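How to Quiet a Noisy Floor Without Buying Things That Don't Work

Filed under: Apartment living

I have lived above people and I have lived below people, and in both positions I have been sold a lot of foam. Most of it did very little. If your downstairs neighbor has started leaving notes, or you can hear your own kids' heels from two rooms away, try the steps in this guide before you hand over money for anything with "acoustic" on the label.

First, work out what kind of noise you have

There are two kinds and they need different fixes. Airborne noise is voices, TV, music. Impact noise is feet, dropped toys, chair legs. Almost everything sold to put on top of a floor is meant for impact noise, and almost all of it is advertised as if it handles both.

The test is free. Ask the person downstairs to sit in the room where it bothers them and stay on the phone with you. Walk across the floor in socks, then in shoes. Drop a paperback from waist height. Then stop moving and play the radio at the volume you normally use. Ask which of those they heard, and ask them to be rude about it. If the radio is the main complaint, close this page, because a rug won't help you much.

My neighbor Luana Nogueira did this with me one evening in February. I was sure the problem was the living room. She said the living room was fine and the hallway sounded like bowling. I had been about to cover the wrong floor.

Step 1. Fix the furniture

Put felt pads under every chair you drag. Buy the kind that nails or screws on if the legs are wood. The sticky ones slide off sideways within a month and leave a gray smear that picks up hair. Check them twice a year, and sweep under the table, since one bit of grit in the felt will scratch worse than a bare leg.

Step 2. Find the squeaks

A squeak is two pieces rubbing, and no covering will stop it. Walk slowly, mark each spot with painter's tape, and see whether they line up. A row of them usually means the boards have come loose along a joist. If you rent, take this to the landlord with the tape still down. If you own, look up a repair for your type of floor before you drive any screws, and know where your pipes run.

Step 3. Add something soft, with something heavier under it

A thin rug on its own is decoration. What matters is the layer underneath. Dense felt or a felt and rubber pad does better than the open, waffle-looking mesh, which is there to stop the rug from sliding and does that one job. Get the thickest pad your doors will clear. Measure the gap under the door first. I didn't, and spent an afternoon shaving the bottom off a closet door.
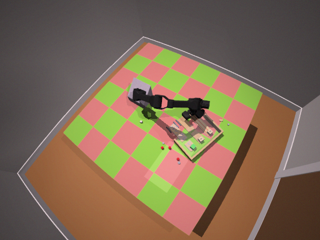
Be suspicious of the numbers on the package. I looked at the Brevutico underlay, which has a big rating printed on the front, and the small print said the test was done over a concrete slab with a ceiling hung below it. I have neither. A rating for a whole floor tells you very little about the sheet you are paying for. I wrote to ask what the underlay did by itself and got a coupon back.

Cover the path people walk, and don't worry so much about the corners. In my place that meant a runner in the hallway, 3 feet wide, and nothing at all in the dining room.

Step 4. Wait a week, then test again

Same phone call, same paperback. Don't tell your neighbor what you changed. People hear improvement when they know you've spent money, and so do you.

What I would skip

Peel-and-stick foam panels on the walls. They take some echo out of a room and do next to nothing for the apartment below.

Spray-on "sound blocking" coatings. Pascal Sperling, who lays floors for a living and has pulled up plenty of mine, put one on a test board for me. We dropped the same golf ball on coated and bare wood and neither of us could pick which was which with our eyes shut. Hardly a lab, but I'd want to hear some difference.

Anything that smells strongly out of the bag and tells you it will air out.

If none of it helps

Then the noise is probably traveling through the structure, and the real repair is in the ceiling downstairs or under the floor itself. That is expensive, and in a rental it isn't yours to do. Ask for slippers at the door and move the treadmill to the ground floor.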